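Kategorie: Digitale Kartenspiele › Turnierwesen und Regelfragen
Schlagwörter: Flostilora, Deckbau, Ligabetrieb, Listenabgabe
14 Antworten · 3 Mal geteilt

Deckliste nach Balance-Anpassung: Gilt die alte oder die neue Fassung?

Ligaleitung_Brunner
5. Februar

Sehr geehrte Mitglieder,

mit der jüngsten Balance-Anpassung von Flostilora wurden die Kosten der Karte »Lastgate« von 2 auf 3 Mana angehoben. Die Anpassung fällt in eine laufende Meldefrist unserer Vereinsliga. Bei der Ligaleitung sind hierzu mehrere Anfragen eingegangen, die wir nachstehend einheitlich beantworten möchten.

Bereits eingereichte Decklisten behalten bis zum Ende der Runde ihre Gültigkeit. Ein Austausch einzelner Karten ist gemäß Abschnitt 3 der Ligaordnung ausgeschlossen. Gespielt wird in jedem Fall mit den Kartenwerten, die der Server zum Zeitpunkt der Partie vorgibt. Stellungnahmen können in diesem Thema abgegeben werden.

Mit freundlichen Grüßen
Mechthild Brunner
Ligaleitung

R_Lehner
Sehr geehrte Frau Brunner,

ich danke für die Klarstellung, halte die Regelung in der Sache jedoch für unausgewogen. Wer seine Liste frühzeitig einreicht, trägt nach dieser Auslegung das volle Risiko einer Änderung durch den Hersteller. Wer bis zum letzten Abend wartet, kann sein Deck in Kenntnis der neuen Werte zusammenstellen. In meinem Fall beruht der gesamte Spielplan auf Lastgate im zweiten Zug. Mit Kosten von 3 fällt die Karte in denselben Zug wie »Plattner«, und beide zusammen sind dann nicht mehr sinnvoll zu führen.

Ich beantrage daher, allen betroffenen Mitgliedern eine einmalige Neueinreichung zu gestatten.

Rupert Lehner

Edeltraud_Auer
Dem Antrag des Kollegen Lehner kann ich mich nicht anschließen. Die Ligaordnung wurde im Oktober beschlossen, und der Fall einer Kartenänderung während der Meldefrist wurde damals ausdrücklich erörtert. Die Mehrheit hat sich für feste Listen ausgesprochen. Eine Neueinreichung wäre auch gegenüber denjenigen unbillig, die sich auf die bereits veröffentlichten Listen ihrer Gegner vorbereitet haben.

Im Übrigen bleibt Lastgate auch mit Kosten von 3 spielbar. Im langsamen Kontrolldeck wird die Karte ohnehin selten vor dem fünften Zug gelegt.

R_Lehner
Frau Auer, im Kontrolldeck mag das zutreffen. Mein Deck ist kein Kontrolldeck. Ich bitte außerdem zu beachten, dass im Oktober nur von Fehlerkorrekturen die Rede war. Eine Erhöhung der Manakosten ist keine Fehlerkorrektur.

G_Moesli
Geschätzte Kolleginnen und Kollegen

Aus Sicht der Sektion Sunmont erlaube ich mir eine Ergänzung. Wir haben die Frage intern geprüft und sind zu einer abweichenden Praxis gelangt. Bei uns darf eine Karte, deren Kosten geändert wurden, gegen eine andere derselben Seltenheitsstufe getauscht werden. Der Tausch muss vor der ersten Partie der Runde gemeldet sein, alle übrigen Karten bleiben unverändert. Der Aufwand für die Turnierleitung hat sich als gering erwiesen.

Freundliche Grüsse
Gebhard Mösli

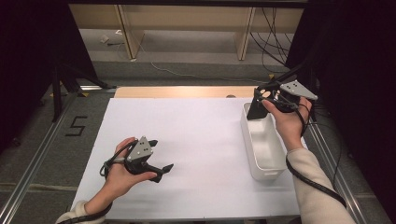 Arbeitsplatz mit weißer Platte und Kunststoffbehälter

Edeltraud_Auer
Herr Mösli, wie verfahren Sie, wenn die Kosten gesenkt wurden? Auch in diesem Fall läge eine Änderung vor. Das Mitglied könnte eine verbesserte Karte behalten oder sich nach Belieben eine andere aussuchen. Ich sehe darin einen Vorteil, der sachlich nicht zu rechtfertigen ist.

G_Moesli
Der Einwand ist berechtigt. Unsere Bestimmung spricht allgemein von »geänderten Kosten« und unterscheidet nicht nach der Richtung. Ein Fall dieser Art ist bei uns noch nicht eingetreten. Ich werde die Formulierung zur Überprüfung vorlegen.

Irja_Vaisanen
Guten Tag,

ich möchte auf einen technischen Punkt hinweisen, der in der bisherigen Erörterung nicht vorkommt. Der Deckcode enthält ausschließlich die Kartennummern und keine Kostenwerte. Eine vor der Anpassung eingereichte Liste wird beim Import also ohne Warnung mit den neuen Werten geladen. Lastgate trägt die Nummer 131 und erscheint im Client nun bei den Karten mit Kosten von 3 – wer seine Liste nur überfliegt, hält das leicht für einen Übertragungsfehler.

Ich rege an, im Meldeformular künftig die Spielversion anzugeben. Damit wäre im Streitfall nachvollziehbar, welche Werte bei der Einreichung galten.

Irja Väisänen

Ligaleitung_Brunner
Sehr geehrte Frau Väisänen,

der Vorschlag wird übernommen. Das Formular erhält zur nächsten Runde ein Pflichtfeld für die Spielversion.

Zum Antrag von Herrn Lehner: Eine Änderung der Ligaordnung während einer laufenden Runde liegt nicht in der Zuständigkeit der Ligaleitung. Der Antrag kann zur nächsten Mitgliederversammlung schriftlich eingereicht werden. Die laufende Runde wird nach der bestehenden Ordnung zu Ende gespielt.

R_Lehner
Ich nehme die Entscheidung zur Kenntnis und werde den Antrag fristgerecht stellen. An meiner Auffassung halte ich fest. Für die Dauer der Runde bitte ich um Auskunft, ob die vom Hersteller gewährte Erstattung von 200 Staub für Lastgate in Anspruch genommen werden darf, ohne dass die gemeldete Liste ihre Gültigkeit verliert. Die Karte müsste dafür aus der Sammlung entfernt werden.

Irja_Vaisanen
Davon würde ich abraten. Nach dem Auflösen ist das Deck unvollständig und kann im Ligamodus nicht gestartet werden. Die Karte müsste neu hergestellt werden. Der Erstattungszeitraum reicht nach der Anzeige in meinem Client über das Ende der Runde hinaus, sodass Sie die Auflösung auch später vornehmen können.

Ligaleitung_Brunner
Die Auskunft von Frau Väisänen ist zutreffend. Ein unvollständiges Deck gilt nach Abschnitt 2 als nicht angetreten, die Partie wird in diesem Fall für den Gegner gewertet.

Edeltraud_Auer
Ich bitte darum, den Wortlaut des Antrags vor der Versammlung hier einzustellen, damit Gegenvorschläge rechtzeitig formuliert werden können.

R_Lehner
Das sage ich gerne zu. Herr Mösli, wäre es möglich, mir die Bestimmung der Sektion Sunmont im Volltext zukommen zu lassen?

G_Moesli
Selbstverständlich. Sie erhalten den Text per Nachricht, sobald die erwähnte Formulierung bereinigt ist.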